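Speaker notes — Recording examples for the plate task
Abundio Chávez, Jadum
Talk for the group meeting, 25th July

Start without the title slide up. Say hello, say the slides will be on the shared drive afterward, and say that people can interrupt. If the projector is slow, start talking anyway. The first part doesn't need pictures.

Opening

I work on the data side of the Sorari project. My job is to get examples into the learning system: someone drives a robot arm through a task, we save everything the arm did and everything its cameras saw, and the system learns to copy it. I don't train the model. Katsaros is the model, and it belongs to the team down the hall. I hand them episodes, they hand me complaints.

The task is moving a plate from one tray to another. Pick it up from the first tray, carry it over, put it down flat in the second tray, let go, back off. People in this room have done it by hand so many times that it sounds too small to give a talk about. Say that, then pause. Most of our trouble has been in the last part, putting it down flat.

Everything I show today is from simulation. We have a real bench too, and I will get to it near the end, but the examples I'm talking about were all recorded in the simulator, which we call Branden. If you hear somebody say "it's in Branden," that means it is not on hardware.

What an example is

Go slowly here. Half the room will be from the lab side and has not seen this before.

One example is one full try at the task. We call it an episode. It has a start, where the arm is parked and the plate is somewhere in the first tray, and an end, where the person recording presses the stop key. In between we save the joint angles, whether the gripper is open or closed, the camera views, and the time of each step. We also save the random seed, so the same start can be made again later.

At the end the person marks the episode as good, bad, or unsure. Unsure was added in December. Before that people had to choose, and they chose good when they were tired. Ask for a show of hands: who has labeled data for a living? Usually a few. They'll nod.

The first set was 1,000 episodes, all recorded by two of us, and Katsaros trained on that set did fine as long as the plate sat near the middle of the tray. Move it toward one side and the arm came down in the wrong place, very confidently. We had both been resetting the plate by hand to where we liked it. So the set was large enough and too much alike.

The second set was another 1,000, with the start position drawn by the simulator and no way for the person to change it. Same two trays, same arm. That set was slower to record and people liked it less. It was the better set.

The workstation

Next slide is the workspace. Leave it up through this part and the next one.

The plate starts in the near tray and has to finish in the far one, farther back on the board and over to the right. Point to both. The arm has to come down on the plate, close, lift straight, and cross over without dipping. The trays are only slightly bigger than the plate, so there is a little margin all around and no more. The person driving has to learn where that margin is from the screen, with no feel in the hand at all. 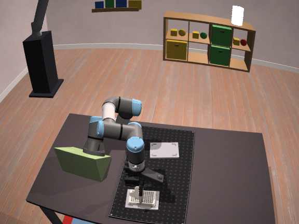 Why not write a program that moves the plate and skip the people?
For one plate in one known spot, a program is fine, and we have one. It stops working when the plate is turned a little, or tilted on the edge of the tray, or slips in the gripper. A person sees that and corrects. The corrections are the part we want recorded, and we don't know how to write them all down as rules.

If somebody asks about the program, say that we use it as a check. We run it on the same seeds, and if the program succeeds and the person failed, we go back and look at the episode.

How people drive

We use a hand controller with a trigger for the gripper. We tried the keyboard first. Keyboard episodes have a stair-step look to them — over, stop, down, stop — and the model learned the stops. You could watch it pause in the air for no reason. Those episodes are kept in their own folder and are not used.

The rules for drivers fit on one page. Read them out, don't explain every one.

Look at the start before you move.
Come down over the plate from above, not from the side.
If the grip is off center, let go and take it again. Leave the second try in.
Lift until the plate is clear of the tray edge, then go across.
Slow down over the second tray.
Open the gripper fully before you back off.
Stop the recording when the arm is still.
Mark it right away.

The third one surprises people. They want to throw away an episode with a fumble in it, and it feels dishonest to them to call it good. But an episode with a fumble and a recovery is worth more to us than a clean one. If the plate ends up flat in the second tray and the gripper is clear, it's good. We had to say this many times. I am saying it again now for the two new drivers, who I think are in the back.

What goes wrong

Short section. Don't let it turn into war stories.

The edge problem. The plate goes in with one side resting on the rim of the tray. From the driver's view it can look flat. We added a second view from the side, and we added a check in Branden that measures the tilt at the end of the episode. The check doesn't overrule the driver. It puts a flag on the episode and a second person looks.

The rush problem. Late in a session, episodes get shorter and sloppier. We cut the sessions down. Drivers now record 59 episodes and then stop, whatever the time is. People ask where 59 came from. A session file was set up to hold 60 slots, and the first slot is taken by the calibration run. I have never gone back to change it.

The sameness problem. Each driver has a style. One of ours always swings wide to the right before coming down. It's not wrong. But when most of a set comes from one person, the model swings wide too. We now mix the drivers inside every batch and write the driver's initials into the episode record, so the Katsaros team can balance them.

The naming problem. This one is boring and cost us more than the others. Two people saved to the same folder name on the same afternoon and one overwrote the other. The name is now made by the software. Please do not rename the folders. Please do not make a folder called "final."

Simulation and the bench

People from the lab side will want to know if any of this carries over. Give them the plain version.

Some of it does. The reaching part carries over well. The grip is worse on the real bench. In Branden, contact between the finger and the plate is cleaner than it is in life, and a plate that would slide a little on the bench simply stays put. We change the friction from episode to episode now, along with the light and the color of things in the room, so that the model doesn't lean too hard on any one of them. It helped with the light. I can't say yet how much it helped with friction, and I would sooner leave that open than give a number I don't trust.

The bench examples will be recorded with the same controller and the same page of rules. They take longer, mostly because a person has to reset the plate by hand. In Branden the reset is one key.

Where we are and what is next

The goal for this round is around 3,000 episodes that have been marked, checked for tilt, and passed by a second person. Raw episodes don't count toward it. I'd like to fill the rest of the set with hard starts: plate turned, plate pushed up against one side of the tray, plate partly up on the rim. Drivers find these annoying, so I'm going to spread them through each session instead of putting them all at the end.

The Katsaros team has asked for failed episodes too, kept apart and labeled with what failed. We used to delete them. We stopped doing that, and if anybody still has old ones on a local disk, please send them to me before you clean it out.

There is also a request for a version of the task with a third tray. I have not agreed to it. If somebody brings it up, say it's on the list after the bench work and move on.

Time check. If there are ten minutes left, run the live demo: load a start, hand the controller to someone in the front row, let them record one episode and mark it themselves. Pick someone who hasn't driven before. Have the side view open on the second screen. If there are fewer than ten minutes, skip it and go to questions.

Last slide has the folder path for the driver page, my email, and the sign-up sheet for sessions. Leave it up during questions. Remind people that new drivers sit with somebody for their first session and that those episodes go into the practice folder, not the set.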